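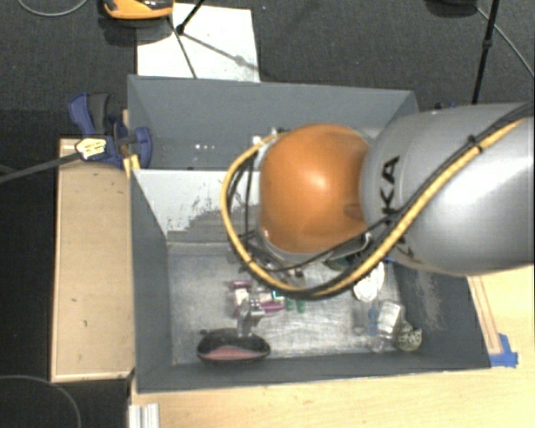 Skeriton Shared Workshop
Evening course: A Secondhand Arm in a Small Room
Handout 4: Cables, clamps and the bin
29 June 2022

Bring this sheet with you. Last time there were more coffee rings on the floor than handouts, and I had to teach cable routing from memory.

1. Where we are

The arm is bolted down, the controller boots, and the pendant no longer greets us in a language none of us reads. Tonight is the dull part that decides whether the rest works. We are going to dress the cables, fix the bin so it stays where the program thinks it is, and do slow reaches into it.

If you missed Handout 3, the short version is that the base frame is one we can't shift, so everything else gets measured from the base. Don't measure from the table. The table has opinions.

2. Cables

An industrial arm was built to do one job for years with its wiring tucked away by professionals. Ours has wiring added on the outside by us. The yellow cable and the thin black ones run down the link together and take a wide loop around the orange joint cover before they end at the bracket. The loop looks sloppy. Leave it alone. A joint that turns needs slack, and a cable cut to look tidy in one pose will be a good deal shorter in another.

Rules for the bundle:

Move the joint through its whole working range by hand jog before you tighten any tie.
Tie on the link, never across the joint.
Look at the lowest point of the loop with the arm fully down. If it can brush whatever is in the bin, raise it.
Trim the tails of your ties. Yes, I know. There is one still sticking up on the link, and I am aware of it.

People ask why we don't buy a proper dress pack. The Andton catalog has a lovely one. Its price would also buy a used car, and the car would come with wiring.

3. Holding the bin

A bin that slides a finger's width during a session will cost you the evening, and you'll spend most of it blaming the software. We use a clamp on the left wall with a bit of wood under the jaw, and blue tape at the lower right corner as a witness mark. Tape holds nothing. Its whole job is to tattle. If the corner and the tape have parted company, stop and re-teach the bin corners.

Don't crank the clamp. The walls slope, and a jaw on a slope likes to climb.

The divider is scraped through to gray along part of its face, so treat it as a consumable. Replacements are cut from the sheet stock on the Tully rack, and whoever cuts one writes it in the book.

4. The first reaches

Speed override at 2 percent until you have watched a complete cycle. This is boring on purpose. Bring a stool.

Work the front section first. The metal floor is shiny and scuffed, and it throws cloudy reflections that are a nuisance if you are using vision. Clear plastic is worse again. For your first attempts choose something opaque and rounded and let the clear stuff wait until Handout 6, when we'll all be older.

Approach from straight above, stop 14 mm short, look, then go down. Keep one hand on the enable switch and the other off the table. Almost 11 of the faults in our log were somebody leaning in to straighten an object "just quickly," which is also how one gets a safety lecture from me, and those run long.

5. Joint six

The last joint has a software limit we set at 358 degrees of total travel. Please don't widen it. Once it has wound one way it has to unwind the other, and your cable bundle is the part that finds out first. If the program picks the long way around, add a waypoint. Trasance, the planner we run, will choose the long way whenever it can find one.

6. Before next session

Jog through your six taught points and write down the joint values.
Draw the cable loop at the two worst poses. Stick figures accepted.
Read the clamp section of the shop manual, all one page of it.
Sign the stop-button test sheet before you power up. If the button fails the test, hang the red tag on the pendant and go home.

The shop closes in December for floor work, so anyone planning a winter project should book arm time on the sheet by the door. Write legibly. I have been known to give illegible slots to myself.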